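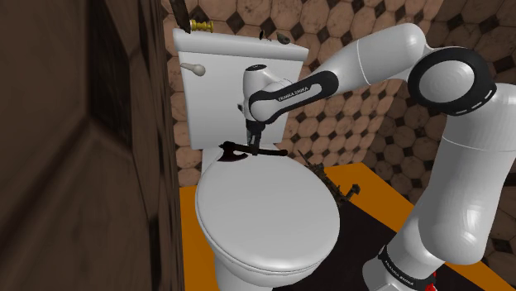 Ondel Quiet Fill side-entry inlet valve: review

The Ondel Quiet Fill is a replacement inlet valve for close-coupled and low-level cisterns. I fitted one in November to replace a brass ball valve that had started to hammer on closing, and it has been in daily use since.

In the box you get the valve body, a telescopic float arm, two rubber washers, a plastic backnut, a flow restrictor for high-pressure supplies and a small mesh filter. The instructions are a single folded sheet. The diagrams are clear, but the text is set so small that I ended up reading it with a torch and a magnifier.

Fitting took 26 minutes, including draining down. The tail is standard half-inch and the existing flexible connector went straight back on. Fit the restrictor if you are on mains pressure. I left it out the first time and the fill was fast but noisy, with a whistle over the last few seconds. With the restrictor in, the whistle went and the fill became slower, though still quicker than the old brass valve.

The backnut is the weak point. It is a coarse-threaded plastic part and it is easy to start it crossed, especially when working by feel behind a pedestal. Remzi Duman, who fits bathrooms for a living, looked at it for me and swapped it for a brass one from his van. I would do the same. The supplied washers are soft and seal well hand-tight plus a quarter turn.

Water level is set by a screw on top of the float arm, which can be turned with fingers. The range is generous. I set mine 2 cm below the overflow and it has not drifted. The old valve needed its arm bent to make the same adjustment.

Noise is much reduced. Ours is the bathroom above the kitchen, and the refill used to be audible through the ceiling. It is now a low hiss — noticeable at night if you listen for it.

The filter needs cleaning in hard water areas. Ondel suggests once a year. I checked mine last week and found a fair amount of grit, so I shall do it every six months. You have to isolate the supply and drop the connector to reach it, so an isolating valve is more or less essential.

I also considered the Jiltmont bottom-entry valve. It is a neater design, but my cistern has no spare hole in the base.

Recommended, with a brass backnut.

Ebuka Adeleke
February 7, 2019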